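3.2 La toalla doblada

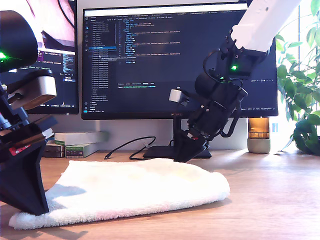

Grupo de Textiles del Hogar, Laboratorio Plesetti

Figura 4. Toalla blanca doblada en plano sobre un escritorio de madera clara.

Confieso que de todo el lote de Niller la toalla era mi pieza favorita, y también la que más guerra me dio (¡qué manera de abultar!). Con los paños finos marco el pliegue con la uña y listo, pero el pelo esponjoso de la Figura 4 disimula el borde y una acaba midiendo dos veces. Por eso en el protocolo Clukero anoto el grosor ya doblada, siempre en plano, y dejo el largo para después. De las 800 fichas repetí 4, todas de toallas.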